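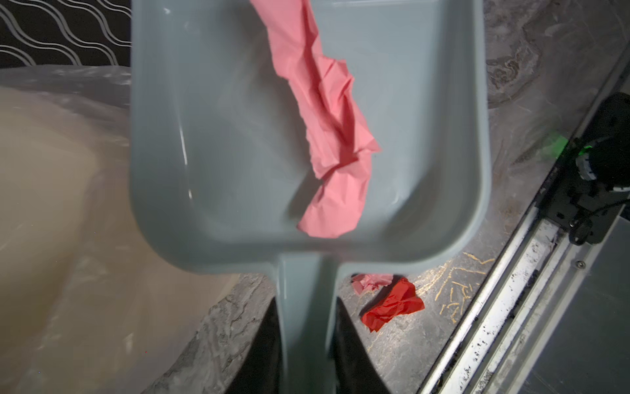
4.3 Running a Collection Session for the Sweeping and Disposal Task

This section applies to operators who have completed the start-up checks in Section 4.2. It sets out the procedure for recording demonstrations of the debris task on the Teren bench, in the form used for the Pilon study. Operators working with another task should consult the task sheet for that task before proceeding.

Each demonstration is stored as one episode. An episode begins when the operator presses the record pedal and ends when the pedal is pressed a second time. Episodes recorded in any other way will be rejected by the import tool.

Preparing the bench

1. Confirm that the indicator light on the arm is green. Do not continue if the light is amber or off.

2. Wipe the lens of the wrist camera with a dry lens cloth. Do not use paper towels or cleaning spray.

3. Place the debris on the countertop within reach of both arms. Crumpled paper in more than one color should be used, together with a small quantity of wood shavings. Pieces may overlap.

4. Change the layout of the debris before every episode. Do not return pieces to the positions they held in the previous episode.

5. Enter the layout number and your operator code in the session form.

Note: Paper that has been used many times becomes soft and lies flat. Replace it at the start of each session.

Gripping the dustpan

6. Bring the fingers down on either side of the handle and close them slowly. The handle should lie between the two fingers with the open face of the pan upward.

7. Check the wrist view on the operator screen. The inside of the pan and its front lip must both be visible. If the handle has turned between the fingers, open the gripper and repeat step 6.

8. Lift the pan slightly and hold it still until the force reading settles. Lower it again before recording.

CAUTION: Keep hands clear of the linear rail whenever the drive is powered. The carriage may move without warning when control passes from one operator station to the other.

Recording

9. Press the record pedal once. A short tone confirms that recording has started.

10. Carry out the task at an even pace. Long strips of paper may rest against the side of the pan or extend past its edge – this is acceptable and should not be corrected by hand.

11. Should a piece fall from the pan, recover it with the arms and continue. Recoveries are of value to the study and must not be edited out.

12. When the task is complete, or when it cannot be completed, press the pedal again and mark the episode as Complete, Partial or Failed.

Note: Loose shavings left on the countertop do not make an episode a failure. Mark the episode Partial if any paper remains outside the pan.

Use of the recorded data

The first release of the set contains 2186 episodes, of which 333 include at least one recovery. A further 800 episodes were held back for evaluation. Policies trained with the recovery episodes were compared with policies trained without them, using the same 19 layouts for both. The layouts are listed in Appendix C and must not be used for training sessions.

Questions about marking episodes should be sent to Gorazd Ristić. Faults in the rail or gripper should be reported to Rok Hoxha before the bench is used again.

Section revised 2022-06-04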